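Slide 6 notes: table surfaces and lidded containers

Start from the Stoltby results. Remind the room that the tabletop was chosen first and the containers were matched to it afterward, so the footprint limits come from the table.

Terms for this section. "Footprint" means the base outline, corners included. "Flare" is the difference between base width and rim width. A flared container takes up more room at the lid than at the table, and the spacing has to be set from the lid. The Garetti layout was drawn from the base, and neighboring lids touched at 3 mm of play.

Go to the next two slides without a pause. 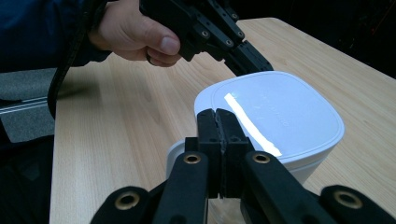 White container with lid, then the wood grain of the top.

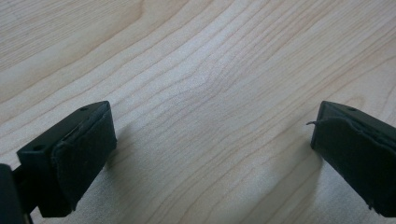

Spacing rule: rim width plus 14 mm on each side. On a 900 mm run this costs one position compared with the Garetti drawing. Say so before someone asks.

Lids. A raised perimeter rim keeps a second container from sliding when stacked. It also holds crumbs and water, so lids get wiped before stacking. Maximum stack is 3. The Zanport sheet allows more, but its figures are for empty containers on a steel shelf.

Surface. Pale tops show coffee rings early and scratches late. Dark tops do the reverse. Wipe along the grain with a damp cloth, then a dry one. No scouring pads. Containers filled at 80 °C go on a trivet until the base is cool to the touch; the Maillard kitchen skipped this and replaced two tops by June.

If time is short, drop the surface paragraph and keep the spacing rule. Handout has the full table of rim widths. Next slide: drawer inserts.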